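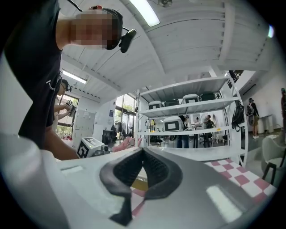

# Product review: Wumum household gloves, pink, article 2103

**Issued by:** Grorero Training Kitchen, Equipment and Supplies
**Prepared by:** Vinzenz Fankhauser
**Reviewed by:** Marcelino Camargo
**Recommendation:** Approved for dishwashing and surface cleaning. Not approved for oven work or food preparation.

## Background

The Training Kitchen buys reusable gloves for course participants and for staff who clean the room between sessions. The previous model was discontinued by the supplier in December, and the remaining stock was not sufficient for the spring program. Equipment and Supplies was asked to identify a replacement that could be ordered in three sizes, worn by people with little experience of cleaning work, and told apart easily from the gloves used in the restrooms.

The Wumum glove was proposed by our supplier, Minulico, and was used in the kitchen for three months before this review was written. Participants in the morning and afternoon courses wore it for ordinary duties. Staff recorded their remarks in the supplies log, and those remarks form the basis of most of the findings that follow.

## Fit and sizing

The gloves are sold in small, medium, and large. The small size is a true small and was well received by participants who had found the former model too wide in the palm. Medium suited the majority of users. Large is the weak point of the range. The palm is wide enough, but the fingers are not much longer than those of the medium, and several participants reported that the fingertips pulled tight when the hand was fully spread.

Size is printed inside the cuff only. When the gloves are hung up by the cuff, as our storage instructions require, the print cannot be read without taking the pair down. Staff have begun to mark the outside of the cuff with a laundry pen. The ink holds well but must be renewed now and then.

The gloves go on easily over dry hands. Over damp hands they are slow, and the ring finger and little finger tend to end up in the same opening. Instructors should allow for this at the start of a session and should ask participants to dry their hands thoroughly first.

## Grip and handling

Grip on wet plates and glasses was judged good by all who commented. Smooth glass bowls, which were a frequent source of complaints with the former gloves, could be lifted from the rinse water and set on the rack without difficulty. Grip weakens noticeably once there is grease on the palm. Washing the gloved hands with a little dish soap restores it.

Fine handling is acceptable. Participants were able to pick up teaspoons, bottle caps, and jar lids from a flat counter. They had more trouble with thin items such as a single sheet of paper or the edge of a plastic wrap roll. Peeling labels from jars was possible but slow, and most people removed a glove to do it.

For wiping tables the gloves performed well. The palm does not drag on a damp surface, and a folded cloth can be held flat under the fingers for the length of a table. Users who wipe with the cloth bunched in the fist may find that water runs back toward the wrist. Turning the cuff outward once prevents this, although the glove then covers less of the forearm.

## Color

The color is of more practical importance than it may appear. Under the kitchen's hygiene plan, each area has its own glove color, and pink had not previously been assigned. It is now reserved for the kitchen. A pink glove found on the restroom cart, or anywhere else outside the kitchen, is to be discarded and not returned to the hooks.

Instructors also remarked that a bright color makes demonstrations easier to follow. When a technique is shown at the counter, participants standing farther back can see the position of the fingers more clearly than they could with the earlier pale gloves.

The color has faded slightly on the pairs in heaviest use. Tomato sauce and curry leave a mark that does not wash out. Neither has any effect on how the gloves perform, but stained pairs look dirty when they are clean, and participants are reluctant to choose them. Staff are asked to set such pairs aside for cleaning the recycling bins.

## Heat

The packaging describes the gloves as suitable for hot tap water. In our use they were comfortable in dishwater at normal temperature. They provide very little protection against a hot pan handle, and one participant who attempted to lift a baking sheet with them let go immediately. No injury resulted. Oven mitts remain on their hook beside the stove and must be used for this purpose.

## Care and drying

The gloves should be rinsed on the outside before they are removed, then turned inside out and hung to dry. Drying the inside takes longer than expected. Pairs used in a morning session were usually ready by late afternoon, but pairs used in the afternoon were sometimes still damp when the kitchen closed. The kitchen therefore needs 2 pairs for each regular user, and orders should be planned on that basis.

A faint odor was noticed when the box was first opened. It had gone after the gloves were aired overnight. A fresh delivery should not be handed out on the day it arrives.

## Durability

Wear appeared first between the thumb and index finger, where the surface became shiny and thinner. Most of the splits recorded in the log began at that point. A smaller number were caused by knives left in the sink, and these cannot fairly be counted against the product. Participants should be reminded that knives are washed separately.

Compared with the Brunner gloves held in reserve for heavy cleaning, the Wumum model is thinner and wears out sooner. It is also much easier to work in. The two are intended for different duties, and the reserve stock will be kept.

## Purchasing notes

Article 2103 covers the pink version in every size, and the size must be entered separately on the order form. Minulico filled our first order entirely with medium because this field had been left blank. The exchange was handled promptly and without charge.

Single replacement gloves are not available. As right-hand gloves fail first in most cases, the log now shows a growing number of unused left-hand gloves. Staff should keep them, as left-handed participants have worn out several pairs in the opposite way and the remaining gloves can be matched by size.

## Decision

Equipment and Supplies approves the glove for dishwashing, counter and table cleaning, and the cleaning of cabinet fronts. Small and medium may be reordered without further approval. Large is approved for the current program only, and a longer-fingered alternative will be sought before the next order.

Remarks on fit or early splitting should be entered in the supplies log with the size of the glove and the task for which it was worn.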